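Ticket 3838
Opened: 3/22/25
Site: Stustent, folding room
Category: work surface / marking tape
Priority: 4
Status: open, waiting on Dilora

Problem
Blue guide tape on the folding table is coming up again. Was relaid in December, fine for a bit, now ragged. Grey tops are meant to be folded square to the lines and they're coming out skew. Oradik sent back 19 from the last box for crooked folds, so can we get this sorted pls.

Checked so far
– table level, yes
– lines measured against the folding card, not out by much
– tape itself: torn, with a gap in one line. One end has bunched into a lump. Greyish mark on the surface by it, might be shadow, might be a scuff, will try a damp cloth

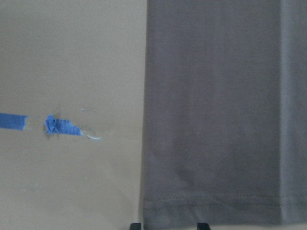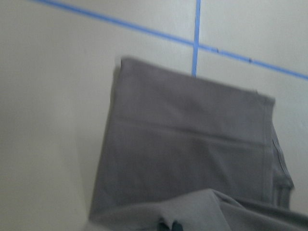 Tried
Pressed the loose bits down with a thumb. Lasted nearly 7 minutes. Cut a fresh peice and patched over a gap at the far end – stuck all right but now there's a ridge and the hem catches on it. Took the patch off again.

Not tried
Full strip and relay. Don't want to start without enough tape, there's only the end of a roll in the drawer and Yatsenko have the good stuff on back order.

Asking for
1. Two new rolls, same width as now. Not the wide one, it covers the folding mark.
2. Something to get the old glue off that won't dull the top.
3. OK to close the table for a morning while it's redone.

For now
Folding to the card only, ignore the lines. Slower but the edges are coming out straighter. Pick any scraps off before a garmet goes down, they cling to the grey.

Update, same day
Dilora rang, rolls can go on the next order. No answer yet on the glue remover. Leaving this open till teh table's done.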